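Equipment planning meeting – minutes
Truron back room, 2:15 in the afternoon

I took the notes this time, so blame me for the spelling. Chidubem Isah chaired, and Chinyere Bassey joined on the phone for the money part and then stayed on for all of it, which I was very happy about!

1. Leftovers from last time

The Gema quote is still open. Chidubem called them twice and got a nice person who didn't know anything (his words). He'll try in writing.

The shelf labels got ordered. Moving on.

2. Gripper fingers and what we want the arm for

This took up most of the hour. I want the next set of fingers picked around household stuff – clothes, baskets, bowls – and Chinyere wants to be sure we aren't paying for tips that only suit one job. Fair point. Spare dimpled tips from Ekwueme are $75 a pair, and we talked about buying two pairs now and two more in May. Chidubem would like to see the long flat blades priced as well before anyone signs anything.

We also went back and forth on cables. I'd like a proper set of clips and a sleeve for the arm, and Chinyere asked if zip ties would do. We left that at "maybe, for now." 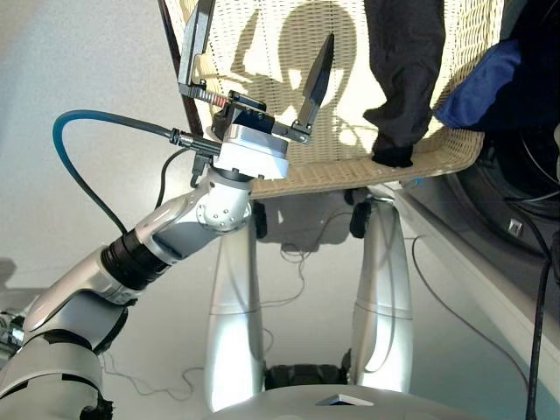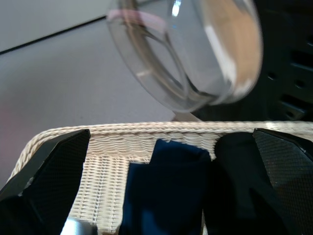 Open fingers both times, by the wicker chair in the first picture and at the woven basket with the navy cloth in the second.

Agreed: two pairs of the dimpled tips now. I'll get the blade price.

3. Props budget

We have $200 left for fabric, bowls and baskets. Chidubem thinks that's plenty. I don't (have you seen what a decent basket costs?), but I said I'd start with thrift stores and come back with receipts. Chinyere wants clear bowls on the list as well as solid-colored ones, and more dark cloth.

4. Service plan

Osasa offers a yearly checkup for $255, parts extra. Chinyere read the small print out loud – it covers the arm and the base, but the gripper is separate. Chidubem is for it and I'm for it if the gripper gets added. Chinyere will ask for a new number and we'll vote by email.

5. To do

Chidubem – write to Gema, order the tips
Chinyere – Osasa, and move the props money to its own line
Me – blade price, cable clips, thrift stores

Next meeting is on the 13th, same room. Please bring your own coffee, the machine is still at the repair shop.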